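Kirkent Hospitality Room Refresh
Progress report to the Kasell Fund
Tuesday, November 9, 2021

Thank you once again for your patience with us, and for the kind note that came with the second payment. We had hoped to write sooner, but the mugs took longer to settle than any of us expected, and it seemed better to wait until there was something good to tell you.

Mugs and tray

You may remember that we asked for help replacing the old stacking cups, which were chipped and rather gloomy. After a good deal of back and forth with Sokol, our supplier, we chose plain ceramic mugs in mixed colors, so that visitors can tell theirs apart when they put them down - a small thing, but it used to cause real muddle at the Thursday coffee. The set for the first table is six mugs: lavender, black, two light blues, a gray and a cream. They line up along the back edge, and the orange-brown tray goes in the middle where it can be loaded and carried off.

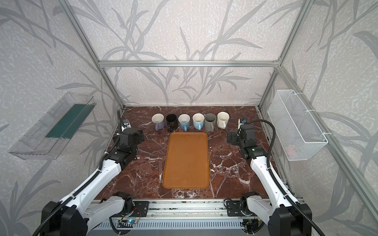 Spending so far

The grant was $3760, and we have spent $1134 of it. Most of that went on the mugs for the first table, the tray and delivery, with a little set aside for breakages. Asix has quoted us for the remaining tables and will hold the price for 90 days, which gives us plenty of breathing room.

How the table is set

We went back and forth over the layout more than we care to admit! We settled on handles toward the front, so a guest can reach across and pick one up without turning it, and on keeping the mugs in one row behind the tray. The red-brown marble with its white veins shows off the pale colors very nicely, and the leafy gray pattern on the walls keeps the whole corner calm. 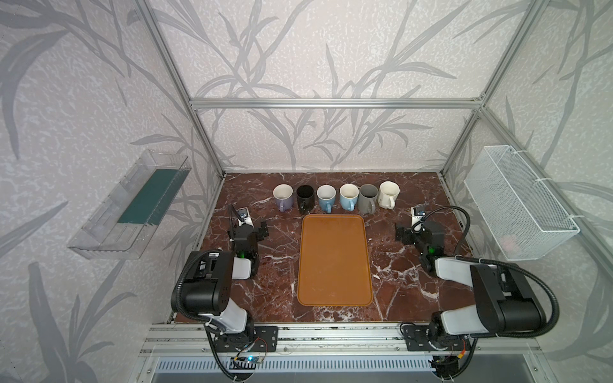
Do the two light blue mugs have to stay side by side?
They can go anywhere in the row, but we like them next to each other in the middle and will most likely keep them so.

We also looked hard at the black mug, as a few people worried that a dark inside would make it difficult to see how full it was. From straight above, the bottom of a dark vessel can look quite gray and soft when the light catches it, while the sides nearly disappear.

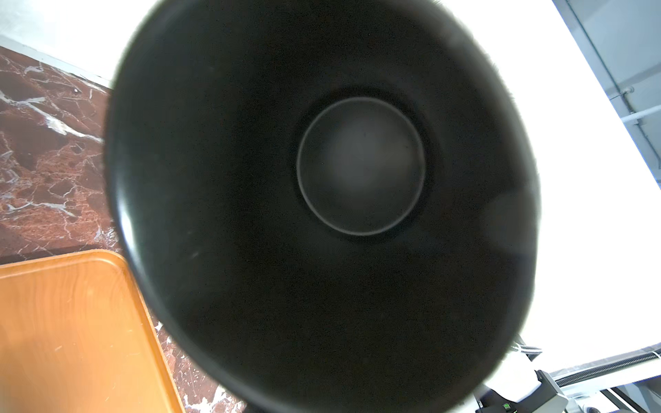 For the next order we are leaning toward white insides wherever the color allows, and we will keep the black one on the first table because several of our regulars have grown fond of it. The tray will be wiped down after each coffee, and we are asking Sokol whether a second one in the same color can still be had.

There are 3 tables left to fit out, and we hope to have them all ready by March. We will send the receipts along with our next letter, and of course you would be very welcome to come and have a cup with us before then.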